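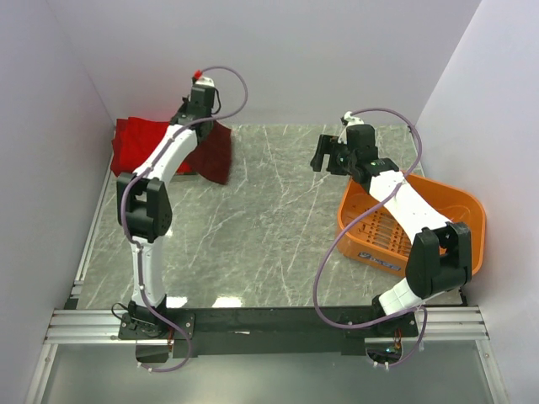
Two arms, one red cloth and an orange tray on a marble-patterned tabletop.

Can a Robot Do My Chores Yet? (And What To Do Until It Can)

Posted March 5, 2026

I get this question more than any other now, even more than how to get candle wax out of a tablecloth. Somebody sees a clip of a machine folding a towel and writes in to ask whether they should hold off on buying a new drying rack. So here's my take, from a person who has folded a great deal of laundry and owns exactly one robot, a floor vacuum that gets stuck under the radiator.

Short version: buy the drying rack.

Cloth is the hard part. A plate is the same shape every time you reach for it. A dishcloth has a new shape every time you drop it, with folds hiding other folds, and the corner you want is usually underneath. You and I find it by feel without thinking. A two-finger gripper has to find it mostly by looking, and a bunched-up cloth doesn't give it much to look at!

My neighbor Murray Grewal spent years on the packing floor at Dunard, and he laughs when I bring this up. They've had machines lifting boxes there since before he retired, all day long, same box, same spot. What they still had people for was anything floppy: bags, liners, the cloth covers that went over the finished pieces. He says a kitchen is worse than any shop floor because things never get put back in the same place twice (he has seen my kitchen).

Trays and bins are a friendlier job, I think. They're stiff, they have walls you can grab, and they stay put. If I had to bet on the first chore I'd really hand over, it would be moving things into a tray and moving the tray somewhere else. Wiping the counter after that, maybe. Wringing out the cloth, no idea.

What about the ones you can buy? I don't have an answer I'd put money on. Diane Marchand wrote in from Dumholm in December to say she'd been quoted $3000 for a tabletop arm and wanted to know if it would do her napkins. I told her to ask for a demo with her own napkins, washed and dumped in a heap, and to bring a stopwatch. She timed one napkin at 9 minutes. She can do the whole stack in less than that, so she kept her money.

In the meantime, a few things that make the same chores quicker for human hands:

Fold cloths straight off the line or out of the dryer. Ten minutes in the basket and you're smoothing out creases you didn't need to have.

Find two corners on the same short side first, pinch them, and give one good snap. Most of the bunching falls out by itself.

Keep kitchen cloths all one size. I switched a few years ago and it cut out so much fiddling, I can't tell you.

Wash red cloths on their own the first few times, cool water, and don't leave them sitting in a damp pile on a light countertop overnight. Ask me how I know.

For slotted plastic trays, soak them flat in the sink with dish soap for about 80 minutes, then run an old toothbrush along the slots lengthwise. Going across just pushes the gunk to the next slot. Rinse from the back and stand them on end to drain.

If your machine at home is a floor vacuum like mine, pick up cords and socks before you press the button. It's annoying to tidy up for the cleaner, I know, but it beats cutting a shoelace out of the brush.

Next time I'm back on stovetops, and I still owe several of you the vinegar chart. If you've tried any kind of chore machine on real, crumpled laundry, write and tell me how long it took and what it did with the socks.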